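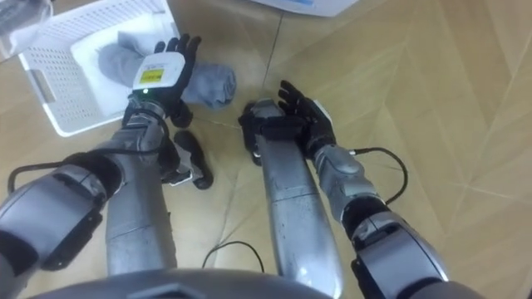

I have now spent most of a winter arguing with myself about hands, and I think I'm finally ready to write it down. When we started on the laundry job back in December, I was firmly in the two-finger camp. Simple jaws, one motor, hardly anything to break, and you can swap a pad in the time it takes to drink a coffee. Then a pair of five-fingered hands from Vokov came in and I grumbled about them for a whole week (so many joints! so much to go wrong!). Well, I've come around, mostly. Look at a rolled gray towel hanging half in and half out of a basket, with its end down on the parquet. A jaw gripper wants to come at that from exactly one direction, and if the roll has flopped a little, you're back to planning the approach all over again. With spread fingers you can come in over the middle and be a fair bit sloppier about it.

So, the comparison. I had three setups on my list: the old Broneter parallel jaws, the Vokov hands, and a soft gripper from Cabral that looks like something you'd find in a tide pool. Same arms for all of them, same floor, same basket, same pile of towels and socks. I gave each one 100 picks and wrote everything down in a notebook, which then got coffee on it, so please don't ask me for error bars.

The Cabral went out early. I wanted to love it! It's gentle, it's quiet, and it is wonderful with a single loose sock. But give it a rolled towel and the fingers just kind of bow outward and give up. I tried raising the pressure, I tried a rubbery coating, I tried talking to it. It's back in its case now and I'm sure it would be great at picking strawberries.

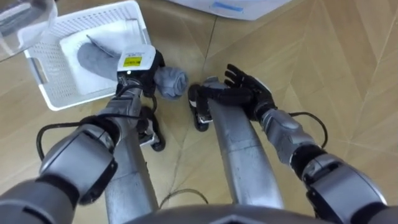 The Broneter jaws did better than I expected on socks, to be fair to my old self. A rolled sock is a nice fat target and the jaws don't care much about the ribbing. Where they fell down was letting go. Twice in a row the pad snagged a loop of yarn and the sock came right back up with the arm, like a kid who doesn't want to leave the pool. The Vokov hands open wide enough that I've only seen that happen once, and that was a sock with a hole in it.

Now for the part I don't like, and that's tuning. The jaws have a single number for force and you can guess it. The hands have a whole page of settings per finger, and the defaults are set for something a lot harder than cotton. I ended up at 825 on the grip scale for towels and 200 for socks (it's a unitless scale in the Fusis controller, and yes, that bugs me too). Anything lower on towels and the roll starts to slide out through the bottom of the hand. Anything higher and the thumb motor gets grumpy after a while.

The Fusis controller deserves its own post, but the short version is that it's fine. The finger commands go out fast enough, the logs are readable, and it restarts without a fuss. My one real complaint is the menu for saving presets, because it will happily write over the old one without asking. I lost my towel settings that way -- on a Friday, of course -- and had to get them back from the coffee notebook.

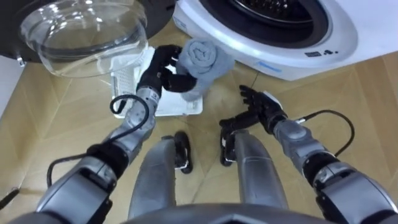

Page last changed: Wednesday, March 27, 2024

Cables are the other thing I'd warn you about. If you leave too little slack, the wrist can't turn all the way, and if you leave too much you get these big loops swinging around next to the arm. I went with too much. Around a washing machine with its round door hanging open, that makes me a little nervous, so for now I keep the working area a bit back from the door and move the basket in between. A proper sleeve is on the shopping list.

What would I buy again? For towels, the hands, no question. Holding a rolled towel up in the air with the fingers wrapped around from the side and underneath is the kind of grip I never got out of the jaws, which always pinched the roll and let both ends droop. For socks only, I'd save the money and stick with the Broneter. The hands are rated for roughly 4000 hours and I'm nowhere near that, so ask me again later about wear.

Next up is trying the wrist camera at a lower angle, and after that I want to see what happens with fitted sheets. I already have a bad feeling about the fitted sheets.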